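Grekow Boards > Kitchen and Appliances > Descaling interval, hard water

kettlewright
Joined February, 90 posts

Moved house and the water is far harder than it was at the old place. The test strip sits at the top of its scale. The manual for my machine says descale every 3 months, with no mention of hardness at all. Is anyone working from a figure they trust, or is it all guesswork?

Setup is tank-fed, no plumbed line. I use a jug filter, changed when the indicator says so.

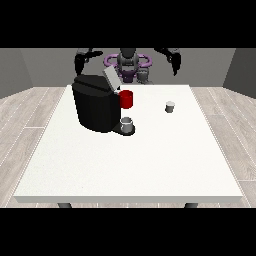
I keep the lid up between uses so the tank area can air, and I empty the tray each evening. Scale is showing first on the outlet and the flow is slower than it was. Shot time has gone up with the grind unchanged.

Pendo Ogola
Moderator

Ignore the calendar and count litres. Scale deposited depends on hardness and on volume heated, so a fixed interval is only right for whoever wrote the manual. Log what you put through the tank, descale, note how much fizz you get, and shorten or lengthen from there.

Also check the jug filter. Most of them reduce temporary hardness well for the first part of the cartridge's life and poorly after that. The indicator on the cheaper jugs is a timer and measures nothing.

flatwhite_norm

Disagree on litres. Standing time matters as well. A boiler kept hot all day will drop scale from the same water that a quick-heating thermoblock passes straight through. I ran a Clundier at work and a Nakpan at home off the same supply and the Clundier needed doing far more often, on less volume.

Pendo Ogola
Moderator

Different boilers, different surface temperatures. That is a reason to keep a log per machine. It doesn't make volume irrelevant.

flatwhite_norm

Didn't say irrelevant. Said it isn't enough by itself.

tamperproof

Counter layout is worth a thought if you are going to descale often. You want space for a jug on one side and the tank on the other, and a surface that shrugs off acid. Citric will etch marble and some limestones in minutes. Wipe splashes at once whatever the top is made of. 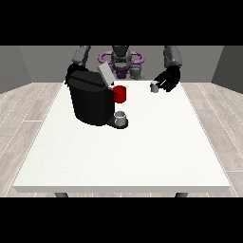

White table, squared front edge, speckled top.

On the acid itself: citric is fine and cheap, but don't use it hot and strong in very hard water. You can precipitate calcium citrate, which is harder to shift than what you started with. Lactic is slower and safer on that score.

kettlewright

Useful, thanks. I had been mixing citric with boiling water. Will stop. Is the Flustent powder lactic or sulfamic? The packet only says "food-safe acid".

tamperproof

Ask them for the safety data sheet. If they won't send one, buy something else.

Pendo Ogola
Moderator

I've put the long version into a post so it can be linked. Copied below.
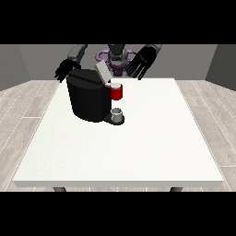
Pendo Ogola | Kitchen and Appliances | 02/03/2025

Measure hardness at the tap and again after the filter. If the two readings match, the cartridge is spent.

Record volume per day. A measuring jug and a pencil will do.

Descale cold or lukewarm, with the solution left to stand in the circuit between pulses — around 4 pulses is normal for a domestic machine. Rinse with at least two full tanks. Taste the last of the rinse water. Any sourness means rinse again.

Never use vinegar in a machine with aluminium in the water path. Acetic acid attacks it and the smell stays in the seals.

flatwhite_norm

Agree with all of that except cold. Lukewarm at minimum, or you'll be there all afternoon.

kettlewright

Second reading after the filter is the same as the first. New cartridge ordered.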